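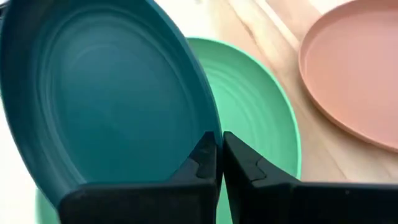

Blaugrüner Teller, dahinter der mintgrüne

Protokoll Geschirrrunde Hirkodum, 6. Dezember 2022
Anwesend: Ding, Du, Fang, Jiang

TOP 1 Neue Teller
Frau Ding bezweifelt, dass Kunststoff die Spülmaschine länger übersteht als das alte Porzellan. Druvex verspricht 700 Spülgänge, einen Nachweis dafür hat bisher keiner gesehen. Die Rillen im Tellerinneren hält sie für Schmutzfänger. Das Angebot über 332 Euro bleibt liegen.

TOP 2 Durchsichtige Teller

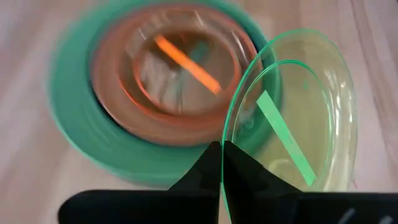

Boyang Du wendet ein, auf klarem Kunststoff sehe man jeden Kratzer, und nach 3 Monaten wolle keiner mehr davon essen. Frau Jiang widerspricht nur halb. Vertagt auf März.

TOP 3 Stapeln
Gestapelt wird vorerst nach Größe, groß nach unten. Ob sich im Alltag jemand daran hält, wird allgemein bezweifelt.
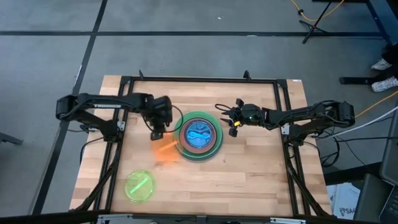 Tellerstapel auf dem Holztisch, links vorn die kleine hellgrüne Schale

Protokoll: Fang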